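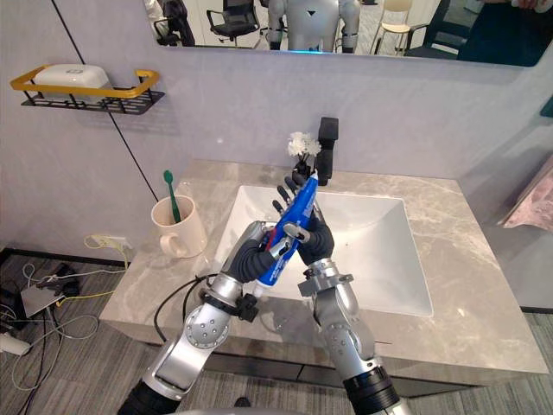
Both hands on the toothpaste tube at the sink station.

Ristitero Open Day: Frequently Asked Questions
Bumuvau Robotics Workshop
Updated Tuesday, April 6, 2021

What will I see?
Robots doing bathroom chores. The sink station deals with toothpaste, and the towel station deals with a towel and a wall bar. A visit covers both and ends with time for questions.

Is it a show or real work?
It is the normal working day with visitors let in. The operators keep to their task list, so you may see the same step done many times. You may also see a long pause while a setting is changed.

How long does a visit take?
Plan on 100 minutes, including the safety talk. You can leave early, but please tell your guide first.

How many people are in a group?
Groups are limited to 6. The room is small and everyone needs a clear view from behind the line.

Why a bathroom?
Small objects, soft objects and hard surfaces are all close together there. A toothpaste tube bends when it is squeezed, and a mug on the counter is easy to knock over. We built the kitchen room first and still use it, but it is closed to visitors until October.

Do the hands feel what they touch?
Ask at the towel station, where there is a full session on this. The short answer is that cameras do most of the work at present. One of our views is from close above the hand, and you can follow it on the monitor.

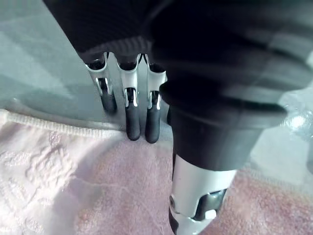 Rubber fingertips at the hem of the pink towel.

Why is cloth hard?
A towel changes shape every time it is moved. The robot has to find an edge, and the edge may be folded under or facing the wrong way. Terry cloth is thick, which helps with grip, but two layers can look like one from above.

What counts as a good result with the towel?
For the open day, the towel has to stay on the bar with both hands clear of it. It does not have to be even. Straightening is a separate task — the Gulyás group works on that one and will have notes to hand out.

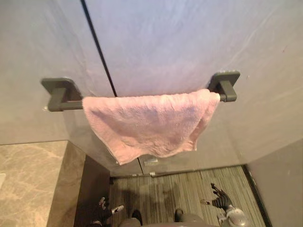
Pink towel over the bar, with the front hem lower on the left.

Can I try the controls?
Yes, at the practice desk only. Each visitor gets 2 turns. The desk runs a simulator called Lallamura and is not connected to the robots in the room.

Can children come?
Yes, with an adult. They must be able to stay behind the floor line for the whole visit.

Can I take photos?
Yes, without flash. Please ask before photographing staff.

Is there parking?
The lot behind the Ristitero building has 188 spaces, shared with the other tenants. The visitor entrance is on the same side. Bring your booking slip — the front desk will trade it for a badge.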